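Collecting Tabletop Demonstrations for a Pick-and-Place Policy

Posted by Pankaj Grewal
Jul 13, 2021
Filed under: Data collection, Hudinon

Part two of the Hudinon notes. Part one covered mounting the arm and calibrating the overhead camera. Both need to be finished before you start here, as a camera that moves after calibration makes every later episode hard to use.

What you need

- A working arm with teleoperation enabled
- An overhead camera that sees the whole reachable part of the table
- The Jakab recorder, set to log joint positions, gripper state and video on one clock
- A set of objects small enough to be grasped, plus a few that are not
- A written task list

Step 1. Write the task list first

Each task is one sentence with one verb and a clear end state. "Put the strawberry in the blue bowl" is a task. "Tidy up the fruit" is several tasks and an argument about when it ends. Our list at Trarside has 63 sentences. Twelve would be enough for a first run, and you will rewrite most of them after watching the first day of video.

Use the same noun for the same object throughout. We had "bowl" and "dish" in the list for one object until January, and the text side of the model had to learn both from too few episodes each.

Step 2. Set the recorder

Open the session file and fill in four fields: operator, task, scene number and arm. Leave the notes field blank unless something goes wrong. Set the video rate and the joint log rate once, at the start of the project, and do not change them. If you must change them, start a new session folder.

Check the clock offset before every session. Wave the gripper once, stop, and compare the stop in the video with the stop in the joint log. If they differ by more than one video frame, restart the recorder. Restarting fixes it almost every time. When it does not, the cause is usually the network switch.

Step 3. Lay out the scene

Place the objects by hand and leave gaps wide enough for the fingers to close. Mix shapes. Something flat, something tall, something with a rim and something with holes will give you different grasps without extra planning. Include objects the current task does not use. A policy trained on a table with one object on it learns to go to the only object.

Change the layout after every fifth episode. Move everything, including the things that play no part in the task. Rotate long objects as well as shifting them — position alone is not enough variety for a bottle or a plate with something lying across it.

Larger fixtures such as an oven can stay put for a whole session. Move them between sessions and give the new layout a new scene number.

Step 4. Record the episode

1. Bring the arm to its home pose.
2. Read the task sentence aloud or from the screen.
3. Start the recorder and wait one second.
4. Perform the task at a steady speed.
5. Release the object and back the gripper away.
6. Stop the recorder.
7. Mark the episode as success, failure or discard.

Pausing is the most common fault. An operator who stops in midair to think has recorded an example of stopping in midair. If you need to think, do it before step 3. A missed grasp followed by a clean second attempt is worth keeping. Mark it as success and do not trim it.

Discard is for episodes where the data is wrong: a dropped camera stream, a hand in view, the wrong task sentence. Failure is for episodes where the data is fine and the task was not completed. Keep these two apart.
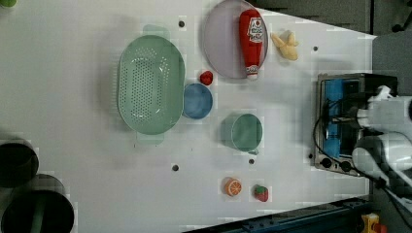 5 min read

A layout for the kitchen tasks has the toaster oven on the right, next to the arm, and the dishes and toy food spread over the rest of the table. The colander is the largest thing on the surface. The ketchup bottle lies along the lavender plate with its cap past the rim, so a task that moves the plate has to deal with the bottle first. Write such tasks as two sentences and record them as two episodes.

Step 5. Review the batch

Watch every episode at four times normal speed. Our last batch at Malolthorpe was 4,000 episodes recorded and 3,595 kept. Most of the rejected ones carried the wrong task sentence, left over from the episode before. The recorder now clears that field after each stop.

Look at the start positions too. Plot the first grasp point of each episode over a still of the table. If the points form a tight cluster, the operator has been putting things back where they were, and the layout step needs repeating with more care.

Step 6. Export

Run the export script with the session folder as its only argument. It writes one file per episode and an index. Open three files at random and play them back before you delete anything from the recording machine. Failures are exported to a separate folder by default; pass the keep-failures flag if your training code expects them in the same index.

Part three covers splitting by scene number and the first training run.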